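*Section 4 of the Kotden house guide. Sections 1 to 3 cover keys, heating and the stairs. Read those first, particularly the stairs.*

## 4. Setting up the Gelar washer and using it without regret

The Gelar came with the building and has outlived two sets of plumbing. It has one dial, one drawer and one opinion about overloading. The printed manual went missing years ago, so Aisyah Jugah wrote this section from memory and Hammad Tanoli corrected the parts that flooded.

### 4.1 Before the first load

If the washer has been moved, or has been sitting with the water off, do all of this. If it has been running every day, skip to 4.2.

1. Unplug the machine.
2. Check the back panel for the transit bolts. If you find any, take them out and put them in the coffee can on the shelf. A washer that spins with its bolts in will try to leave the room.
3. Screw the gray drain hose onto the standpipe and push it in a hand's width, no farther. Pushed all the way down, it siphons, and the machine fills and empties itself all afternoon like a philosopher.
4. Connect the cold hose to the tap with the blue collar. Connect the hot hose to the other one.
5. Open both taps slowly. Look at the joints for a full minute. A drip now is a puddle by dinner.
6. Rock the machine corner to corner. If it rocks, turn the front feet until it stops, then tighten the lock nuts against the frame.
7. Plug it in and run an empty hot cycle with no soap.

> **Caution:** Hand-tighten the hoses, then give them a quarter turn with the pliers. Usman Kiani gave his a full turn, and we now own a spare tap.

> **Note:** The feet have to be adjusted again if the machine is pulled out for cleaning. It will tell you by walking.

### 4.2 Sorting

Sorting is the part everyone agrees with and few people do. The Gelar doesn't care what goes in. Your pillowcases might.

1. Empty the pockets. The pump has already eaten one set of earbuds and a good deal of change.
2. Make three heaps: whites, lights, and everything with ambitions. Strong reds and new denim belong in the third heap until they have been washed at least four times on their own.
3. Turn dark jeans and printed shirts inside out.
4. Close zippers and hooks. Leave buttons undone, or they pull.
5. Put anything small in a mesh bag. Socks go into the machine in pairs and come out as individuals.

If you aren't sure about a color, wet a hidden corner, press it in a white paper towel and look at the towel. It takes less time than explaining pink sheets to the person who owned them when they were something else.

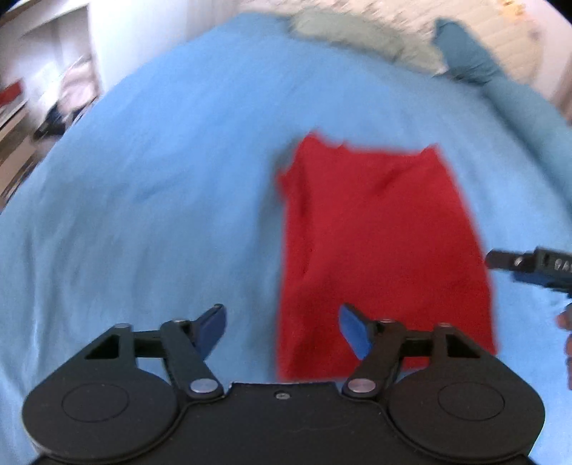 **Can I wash a new red item with pale bedding if I use cold water?**

Keep them apart for the first few washes. Cold water slows the dye down but doesn't hold it in, and bedding has plenty of surface to catch whatever comes loose.

### 4.3 Loading and soap

1. Fill the drum loosely to three quarters. You should be able to put your hand flat on top of the load and still see the back of the drum.
2. Wash big sheets with a few smaller things. Left alone, a fitted sheet rolls itself into a ball and swallows whatever it can reach, and then the spin goes off balance.
3. Pour detergent into the left side of the drawer, up to the lower line. The upper line was put there by people who sell detergent.
4. Softener goes on the right, if you must. Leave it out for towels, which stop absorbing and just push the water around.
5. Push the drawer in until it clicks.
6. Shut the door firmly. The latch is stiff, and a half-shut door looks exactly like a shut one.

> **Caution:** Powder and liquid don't go in the same drawer together. They set. Phong Tạ had to get it out with a butter knife, and he would like the butter knife replaced.

### 4.4 Picking a cycle

The dial turns clockwise only. If you go past the one you want, go all the way around again. Forcing it back is how we lost the old knob, and the new one is a drawer pull.

| Dial | What it's good for | Length |
|---|---|---|
| A | Whites, towels, dishcloths | Long enough to forget |
| B | Sheets and everyday clothes | 48 minutes |
| C | Dark colors, cold | A bit shorter than B |
| D | Wool, delicates, apologies | Short |
| E | Drain and spin only | 4 minutes |

1. Turn the dial to the letter.
2. Pull the dial out to start. It will sit there and do nothing for a moment. Wait before you decide it's broken.
3. To stop early, push the dial in and leave the door alone until the click.

There's also an F. We don't use F.

### 4.5 Taking things out

1. Unload when it finishes. A wet load left overnight comes out smelling like a canoe, and has to be done again.
2. Shake each piece once before hanging or drying. Sheets need two people or a long hallway.
3. Check stains before anything goes into the dryer. Heat sets them, and after that they are part of the pattern.
4. Wipe the rubber ring around the door, including the fold at the bottom where the gray stuff lives.
5. Leave the door open a few inches.

The Rind dryer upstairs has its own section (section 5), mostly about lint. If it's in use, there's the folding rack behind the door, and a line in the yard that Samina Satti has asked us to stop hanging at neck height.

To fold a flat sheet alone, lay it out on the bed, bring the bottom edge to the top, smooth it, then bring one side across to the other and keep halving. For a fitted sheet, tuck the corners into one another, lay it down, fold the worst part inward and put the flat sheet on top of it in the closet.
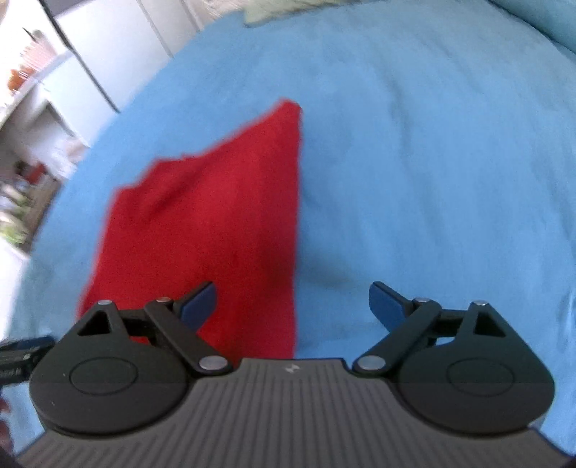 **How often should the sheets on the guest beds be changed?**

Change them after every guest, and every two weeks if the same person is staying on. If a bed has stood made up and unslept in for a month or more, wash the set before the next arrival anyway, as dust gets in.

### 4.6 When it goes wrong

**It won't start.** Check the door, then the plug, then the taps. Then check the door again.

**It stops full of water.** Turn to E and pull the dial. If nothing drains, the filter is blocked. Put a roasting pan and every towel you don't love in front of the little hatch at the bottom, unscrew the filter slowly, and let it run. Clean out what you find, rinse the filter and screw it back until it stops.

**It bangs on spin.** Push the dial in, wait for the click, open the door and spread the load out by hand. If it still bangs, take out the heaviest thing and give it its own turn.

**A color has run.** Don't dry anything. Take out the culprit, run the rest again on B straight away with fresh detergent, and look at it in daylight. A second wash shifts more than you'd expect while the cloth is still wet. Dried in, it's yours.

**It smells.** Run A empty with a cup of white vinegar in the drum. Never mix vinegar with bleach, in the drum or anywhere else.

**Error light, steady.** Water supply. See 4.1, step 5.

**Error light, blinking.** Write down how many times it blinks and call Dusitz Repairs. The number is inside the fuse box door. They'll ask for the model, so tell them it's the 438, and ignore the sigh.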